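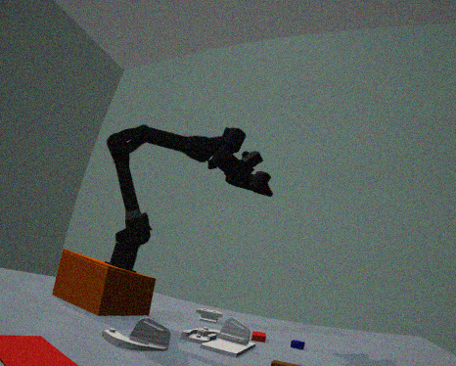
Bergþóra Thorlacius had 70 thousand dollars to spend on robots for Siltbridge, and she spent the first five months buying nothing at all.

"Best five months of the project!" she says. "We built the cell in simulation first, arm on its block, parts on the table, a couple of little cubes to stand in for stock. Then we could try a different arm in an afternoon and see what it did to the budget."

Her first plan called for two arms at the Bruton shop. Running the layouts showed her that a single arm with a longer reach would cover the same bench, and she moved the difference into grippers and spare cables (she is very happy about the cables). "People price the arm and forget the mount, the guarding, the training days. I had 11 lines on my sheet before I got to the robot."

Lærke Bach, who runs the bench, asked for one change: a taller mounting block. "It cost us a few clicks," Thorlacius says. "On the shop floor I'd have been paying a welder."

The order goes in this November. She has nearly decided on the gripper, and is already sketching a second cell for next year's request.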